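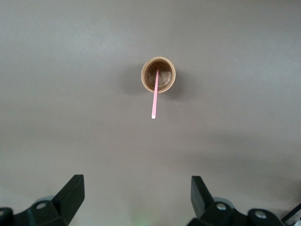
Nkrumah Tsikata
Second-floor editor, The Hastbridge Letter

Let's talk about cups. I know the last issue promised a piece on the bike racks, and the bike racks will get their turn, but in the meantime the shared kitchen has gone through nearly 700 paper cups since the start of June and I have been asked by the front desk to "say something light about it." So, lightly: what are we all doing?

I drink as much as anyone in this building. I have been seen at the cold tap before 8 in the morning and I have been seen there again shortly after. But I had assumed that a paper cup went through a sort of life cycle, in which a person took one, drank from it, perhaps drank from it again, and then threw it out. What happens at Hastbridge is closer to a migration. A cup leaves the kitchen in the morning, stops at the printer, spends lunch in the small meeting room, and by late afternoon is standing on a gray table with a pink straw in it, its owner long gone and already drinking out of a fresh one.

The straws deserve a paragraph. They were ordered for the summer lemonade afternoon, which those of you who attended will remember mainly for the lemonade running out. The straws did not run out. They came in a box from Vurden, the catering supplier, and the box is the size of a carry-on bag. I'm told the smallest quantity they'd sell us was 999, a number that suggests someone at the warehouse keeps one back for himself. We are therefore a workplace that drinks everything through a straw now. I've watched a grown man from accounts receivable take hot soup that way, with patience, and I've caught myself reaching for one to go with a cup of water I could have finished in a single swallow.

I will say this for the straw, it makes an abandoned cup easier to spot. A plain paper cup can sit on a table for days pretending to belong to somebody. Put a pink straw in it and it becomes a small flag, visible from the hallway, saying that a person was once here and had plans. It also makes the cup a good deal easier to knock over with a sleeve, as the carpet outside the copy room can confirm.

Now, the alternative. Some of you will recall that a stack of reusable plastic cups arrived this spring, left over from when Hegazy, the café downstairs, changed its tableware. They are a cheerful light blue. They are light, they don't go soft at the rim if you're a slow drinker, and they survive being dropped, which I established by dropping one. They were put on the shelf above the sink with a sign asking people to use them, wash them and put them back. The sign was read, as far as I can tell, as three separate suggestions, of which the first was popular.

So the blue cups wander too. I found one on a windowsill holding paper clips. I found another on top of the tall filing cabinet, where I can only imagine it was placed by someone much taller than me who wanted to be alone with it. A third was being used as a paperweight, and for an empty plastic cup that's an ambitious posting. Meanwhile the shelf above the sink is bare by mid-morning, so the next thirsty person reaches for paper, and who can blame them, and up go the numbers again.

I took this problem around the building with an open mind and a notepad. The first floor blamed the third floor. The third floor, when I got up there, offered me some water in a paper cup. On my own floor there's a firm belief that visitors are responsible, and I'd find that easier to accept if we had visitors. One colleague told me she takes a new cup every time because she can't remember which of the ones on her desk is the recent one. I thought this was ridiculous until I got back to my own desk and had to do a sniff test.

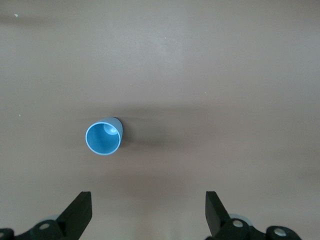 Fadwa Kettani thinks the whole business could be settled with a marker pen. Write your name on the bottom of a blue cup, she told me, and you'll wash it, "out of shame if nothing else." She's done it at two previous jobs, and at one of them the cups outlasted the company. She also pointed out that a cup with no name on it gets treated like weather, something that just happens to a table, and that people will walk past it all week without feeling it has anything to do with them. I asked whether she would be willing to collect the stray ones and get things started. She said she would be willing to lend me the pen.

I raised the usual objections. What if the ink comes off in the sink? (Then write it again, she said.) What if two people are called Sam? (Then they can sort it out between them.) What if somebody takes your cup anyway? At this point she looked at me for a while and said that if I was this worried I could always go back to paper, and that she'd be happy to tell people it was my idea.

So we're going to try it. As of the day this goes out there will be 40 blue cups on the shelf above the sink, all washed, by me, in a session I would describe as reflective. The pen will be on a string next to the paper towels. Please write on the underside, in letters somebody else can read, and please leave it on the string, as the kitchen has lost pens before and never had one come home. Let the ink dry before you fill the cup, unless you'd like your name on your trousers too.

Paper cups will still be there for guests and for people who have lost theirs, but they're moving to the lower cupboard behind the big Javari coffee tins. You'll have to crouch. I'm sorry about that, although I'm told the crouching is good for us.

Straws remain available to all. Please take one. Take several. If you have a child with a craft project, or a relative who builds models of bridges, come and see me and bring a bag. The only thing I'd ask is that when you leave a table, the straw leaves with you, along with whatever it's standing in. Straws go in the trash, and paper cups go in the bin with the green lid, once you've poured out the last half inch of whatever that was. The blue ones go back in the sink, under running water, with a sponge, for as long as it takes to hum something short.

A few people have asked what happens to the cups I've already rounded up. The paper clips have been returned to the supply drawer. The cup on the filing cabinet is still there, as I'd need the stepladder and it is currently holding open the door to the bike racks, about which more next issue. If it's yours, you know who you are, and presumably you can reach.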